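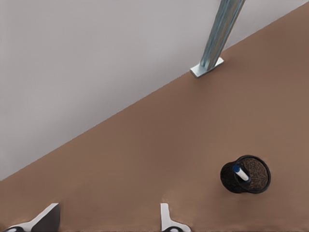

A brown tabletop and a metal post.

Stop asking me how you did

I bought a bag of birdseed last month and I have now been asked about it four times. There was the email the same afternoon, before I'd even opened the bag. Then a text. Then another email with the subject line "We noticed you haven't shared your thoughts yet!" (they noticed!), and then a final one offering me ten percent off my next order if I'd leave five stars, which I'm fairly sure they aren't supposed to say out loud. It's birdseed. The birds seem fine with it.

I do marketing for small businesses, so I'm partly to blame for this. I've set up these things. I've sat in people's back offices and told them reviews are gold and every customer is a chance to get one, and I drew the little diagram with the arrows. So this is me arguing with my old self as much as with the birdseed people. I think automatic review requests, the way most small shops use them now, are doing more harm than good, and I'd like to see a lot of them switched off.

The one that changed my mind was a client called Jafarzadeh Upholstery, over in Brindurthorpe. Lovely shop, the kind where you bring in your grandmother's chair and they talk to you about it for half an hour before anybody mentions money. When I started with them they had a modest pile of reviews and every one was a proper little story. People wrote about the chair, where it came from, how the fabric got picked, how it looked back in its old spot by the window. You could read three of those and be ready to drive across the county with a sofa strapped to the roof.

And I looked at that and thought, great, let's get more! We had Inora, the booking system they were already paying for, and it had a review feature sitting there unused. So we loaded in the old customer list, all 2114 contacts, wrote a cheerful message, and let it rip. Anyone who'd ever picked up so much as a cushion got a note.

We got reviews, I'll give it that. We got "Good." We got "Fine, thanks." We got five stars and no words, over and over. We got a two-star from somebody who liked the work and didn't like being emailed about a stool from years back, and I can't say I blame them. The average hardly budged, but the good stories got shoved down to page three where no one was ever going to find them. The owner called me and asked, very politely, whether we could put it back how it was. We couldn't. You can stop sending, but you can't unsend.

Now, I know what the other side says because I used to say it for a living. Happy people don't write reviews unless you nudge them, and the grumpy ones need no nudging at all. That's true! I still believe it. If you never ask, you end up with a page full of parking complaints. My problem is with the word "nudge" being stretched to cover a sequence of five messages that starts before the package arrives. A nudge is a nudge. If I poke you in the arm every couple of days for two weeks, you're going to call it something else.

I also think we forget who's getting these. Your customer isn't only your customer. They went to the dentist and had a tire replaced and ordered a pizza and called the bank, and every one of those places wants to know how it went on a scale of something to something. You're in line behind all of them, and your message looks exactly like theirs because it came out of the same sort of software with the same smiley faces on it. A small shop's whole advantage is that it doesn't feel like the bank. Why would you pay a monthly fee to sound like the bank?

So what do I tell people now? Mostly I tell them to ask fewer people and ask them like a person. I've got a garden center, Gasasau, that does it in a way I love, and I can't take any credit because they were doing it when I showed up. If someone at the register gets chatting with a customer and the customer says something nice, the staff say, "Would you mind putting that online for us?" and hand over a card with the web address on it. That's the whole system. No software! It takes less time than bagging a tomato plant, and what comes back sounds like real people, with spelling mistakes and opinions about hydrangeas.

If you really can't do it face to face (I get it, plenty of you ship things in boxes and never meet a soul), then send one email. Wait until they've had time to use whatever it is. For furniture I'd happily wait 90 days, which makes some owners twitch, but a person who has sat in a chair all summer has something to say about it. Write the email yourself, mention the thing they bought, and ask a question that has an answer, like "How's the blue holding up?" And if they don't reply, leave them be. They have decided, and that's okay.

Please don't do the trick where the happy clicks go to the public page and the unhappy clicks go to a private form, either. I've had it pitched to me as clever more times than I can remember. Check the rules of whichever site you're on, for a start. But even where you might get away with it, I think customers can smell it, and a page with no grumbling on it looks fishy to me anyway. I trust a shop more when I can see one crabby review and a decent, calm answer from the owner underneath. Answering takes nearly two minutes if you don't get your back up. That's a far better use of your time than fiddling with send schedules.

Some of you will try this and your review count will slow down, and you'll look at the place across the street with its big fat number and feel sick. I know the feeling, I've had clients forward me screenshots of it at 6 a.m. All I'd ask is that you go and read theirs before you panic. Read a whole page of them, one after another, and see if you learn a single thing about the place. Then read your own.

Jafarzadeh's switched theirs off in August, by the way. The last review I saw there was four paragraphs long and mostly about a footstool.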